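Frequently Asked Questions: The Wenik Tabletop Arm

I get a fair amount of mail about Wenik, my homemade tabletop arm, and I love answering it, but I've noticed I keep typing the same replies at the kitchen counter at 11 p.m. So this page is my attempt to put the usual ones in one spot. If yours isn't covered, please do write. Selina Leitner

What is Wenik, in plain terms?

Wenik is a small robot arm that picks up everyday things from a table and puts them down somewhere else. I built it at home over one long winter, with a lot of help from the folks at Drallby, the shared workshop where I rent a shelf and hog the good soldering iron. It has a two-fingered gripper and a little camera that rides along at the wrist. It isn't a kit and I don't sell it, though you're very welcome to borrow any idea you like.

What do you practice with?

Mostly the kind of stuff that already lives in a drawer. I have a soft spot for computer mice, which are rounder and slipperier than you'd think, and for chargers and power strips, which have corners, cords and flat tops all at once. A work glove is wonderful for keeping you humble, too!

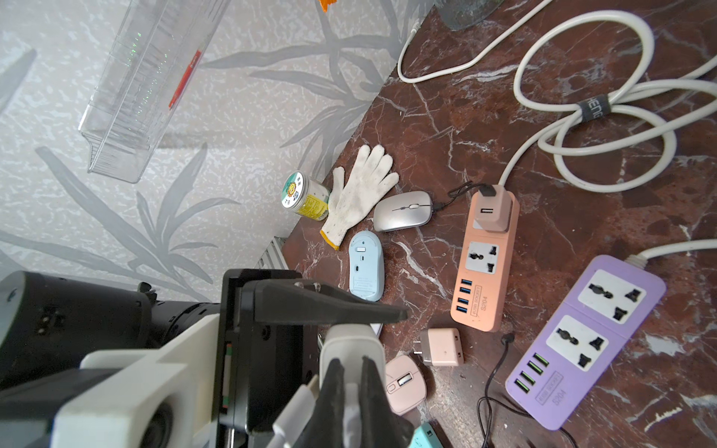

Wrist view of the marble tabletop, with a glove, three mice and two power strips.

Why a marble table and not a plain mat?

Everybody at Drallby asks me this one. A plain gray mat is easier, and if you're just getting started I'd say use one and enjoy yourself. But I wanted the arm to cope with a real room, and real rooms have veined stone and leafy wallpaper and all the rest. My first version of the finding software was terribly fond of the white veins and kept reaching for them (you can imagine how that went). Mixing in lots of wrist pictures with busy backgrounds helped more than any clever setting I tried.

How much did it cost?

The motors were the big one at $177 for the set, bought secondhand from another member. The camera, wiring and power supply came to $62 together, and I spent $15 on screws and inserts, half of which are still in a jam jar. The plastic parts were printed on the workshop's machine, and I only paid for the filament.

How many tries before it could pick up a mouse?

I kept a tally on the back of an envelope, so I can tell you: 149 tries before I got a clean lift from a fresh starting spot. Please don't let that scare you off. A good chunk of those were me nudging the wrong wire, and things went much faster once I stopped changing two settings at the same time.

Does it matter where things are placed?

It does, and I was slow to learn it. For ages I set everything out nice and tidy, the way you'd lay a table for company, and the arm got very good at tidy tables and hopeless at any other kind. Now I shuffle things between runs, turn them, swap a color or two, and let the cords fall however they fall.
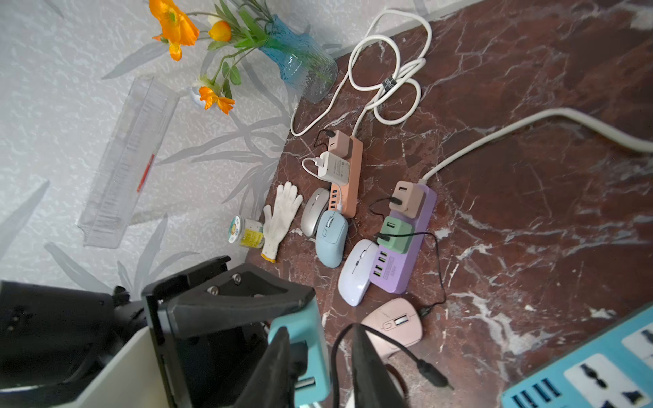 I also change how crowded the table is, going from a couple of items spread well apart up to a proper jumble where the gripper has to come in at an angle to reach anything. Start roomy and work your way up. My friends on the Skulham mailing list do it the other way around and swear by it, so take my advice with a pinch of salt.

What about cords?

Oh, cords. Thin black ones are the hardest for my setup to see, and a loop can catch a finger before you've got your hand to the switch. I run the arm slowly near any cord, and I never let it practice on anything that's plugged into the wall. Keep your stop button on the side of your stronger hand.

Which software do you use?

A small program I wrote myself and named Boonyarit, which handles the motion and saves the wrist pictures with the joint positions. It's clumsy in places, and the menus are a bit of a muddle, but it runs happily on an old laptop. I'm hoping to share a cleaned-up copy in February, once I've written some instructions that make sense to people who aren't me.

Can I come and see it?

Yes, please do! I take Wenik along to Drallby's open evenings when I can, usually from 6 p.m. on. Drop me a note first so I know to pack the spare power supply, and bring an odd little object from home if you'd like to see how the arm gets on with it.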